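Serviceberry dropping leaves already?? (moved from General Trees)

grecu_creek
Ok need some help fast, going out of town Tuesday. Multi stem serviceberry, bought in spring as a 10 gallon pot from Girkwood, planted on the east side of the house. Leafed out fine, flowered a little, few berries, birds got them. Now it's barely September and half the leaves are brown on the edges and the inside of the plant is bare. No fall color at all, they just go tan and fall off. Neighbor says its dead. Is it dead

Bark looks normal to me, gray with the darker streaks. Buds are there, kind of long and pointy. Soil is clay. We hit 103 in July and I may have missed a week of watering. Maybe more than a week.
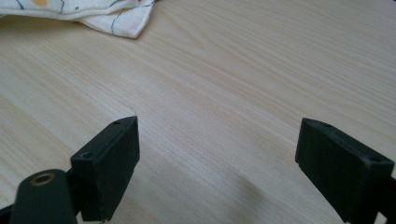 Table with the printed cloth

ganda
Not dead. Scratch a twig with your thumbnail, green under there = alive. Long pointy buds are next years growth so thats a good sign too. First summer serviceberries scorch all the time. Mine did it two years running.

Szu-yu Kuo
Agree it's probably scorch but check for leaf spot before you decide. Brown edges all the way around = heat and water. Round spots with a yellow halo, starting low and inside, working up = fungus. "Inside of the plant is bare" makes me think it could be both. Was your spring wet?

grecu_creek
Very wet spring. Now that I look there are spots on some of them. Orange-ish? Fuzzy stuff on a couple of berries back in June too, I figured bird mess.

Szu-yu Kuo
Fuzzy orange on the berries is rust. Do you have junipers or red cedar nearby? It needs both hosts.

grecu_creek
Whole row of cedars behind the garage. Great.

fencerow
Everybody within a mile has cedars, don't go cutting anything down. Rust looks awful and does very little to a serviceberry. Feed it. I used Fisus on mine in August and it put on a ton of new leaves in a couple weeks.

ganda
Please do not feed it. New leaves in August get killed by the first frost and the plant spent everything it had making them. Thats terrible advice for a stressed tree in clay

fencerow
Mine is fine, thanks. Been doing it for years.

ganda
Where are you though. If your first frost is December sure. OP never said where they are.

grecu_creek
Up high, close to 4,000 feet. Frost by early October most years.

ganda
Then no fertilizer. Wait til spring and even then only if it needs it. What I'd do this week, in order:

1. Scratch test on three or four twigs, top and bottom. Don't prune anything yet even if it looks dead.

2. Stick a finger or a screwdriver down next to the trunk. Pots from the nursery are mostly bark mix and they go bone dry while the clay around them is soaked. Water the root ball itself, slow trickle, not the whole bed.

3. Rake up every fallen leaf and get it out of the yard. Not in the compost.
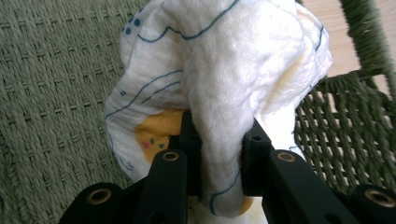 4. Mulch, wide not deep. Keep it off the stems. If you have it piled up against the bark pull it back today.

5. Leave it alone til it leafs out again.

grecu_creek
Ok did 1 and 2. Green on all of them except one skinny twig at the bottom. Screwdriver went in maybe an inch near the trunk, hard as a rock. Went in easy out past the edge of the hole. So the root ball is dry and everything else is wet?? I've been running the sprinkler on it every other day

ganda
Yep thats it. Sprinkler also wets the leaves so it's helping the fungus along. Hose on the ground only.

fencerow
Clay might have sealed up around the hole too. If you dug it smooth with a spade the roots just circle. I'd lift it and rough up the sides.

Szu-yu Kuo
Would not lift it now with leaves still on. If it has to move, do it dormant, before buds swell. Fencerow isn't wrong about smooth sides though. You can poke holes with a garden fork from outside the root ball, a foot or so out, and work a little air in there. Don't go near the stems.

grecu_creek
Planted it kind of deep I think. Can't see where the stems flare out. Does that matter or is that a different thread 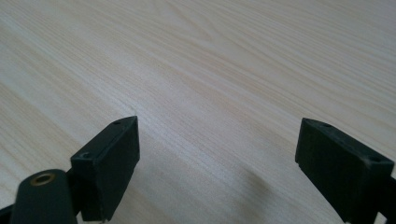
Callum Pollock
Matters more than anything else on this page. Pull the soil back with your hands until you find the first real roots, thick ones, the hairy little ones don't count. If they're more than a couple inches down then it's too deep and in clay it will sulk every summer. Raise it in late winter. You can leave the soil scooped out like a shallow dish until then.

fencerow
A dish in clay fills with water and freezes though

Callum Pollock
Cut a notch on the downhill side so it drains.

grecu_creek
Roots are about three inches down. Ugh. Notch is cut, hose is on a trickle, leaves are in bags. Will post again when it leafs out, or doesn't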